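Handout 3: Coordinating Two Arms, or How to Write a Planner That Knows When to Wait
Coltley Robotics Short Course, August 2018

Welcome back! Last time we got one arm moving to a pose and stopping there without drama, and if your Vesdale setup is still complaining about joint limits, please sort that out before you start on this one (the notes from Handout 2 will get you most of the way). Today we add the second arm, and with it a whole new family of ways to get stuck.

What the planner needs to know

I like to begin with the world state, because so many of the bugs I see in student code come from a state that was never written down properly. For our two-cup table, each arm gets a gripper status (open, closed, holding) and a pose, and each object gets a place: on the table, in a cup, or in a gripper. A bottle in the left gripper is not on the table, however close to the table it happens to be, and your collision checker has to treat it as part of the arm.
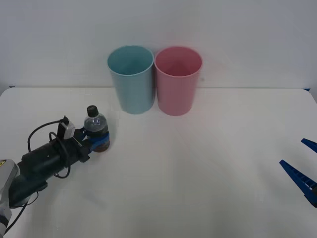

So when you call attach() in Gerance, the held object's shape gets added to the gripper's shape, and every path after that is checked against the pair of them. Forget the call and the planner will cheerfully swing a bottle straight through a cup, all the while telling you that the path is clear. I have done this myself more often than I'd like to put in a handout!

The other thing to settle early is who owns the middle of the table. We use a simple lock: an arm asks for the shared zone, does its work, and gives the zone back once its gripper is outside again. The waiting arm holds still with its fingers wherever they were.

Checking the goal

A goal test should look at the objects first and the arms second. For the exercise, the small dark part has to be in the pink cup, the blue cup has to be empty, both cups have to be upright, and both grippers have to be open and well back from the cups. Write these as separate tests, so that when one fails you get its name in the log and aren't left guessing.

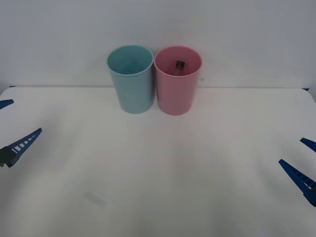

Exercises

1. Write the world state for the two-cup table as a Fukuda file and load it. Print it back out and read it slowly.

2. Add the zone lock. Run 40 trials in simulation with random start poses and save the logs.

3. Take attach() out on purpose, run 11 more, and write a paragraph on what the checker missed. Put it back before you go anywhere near the real arms, please!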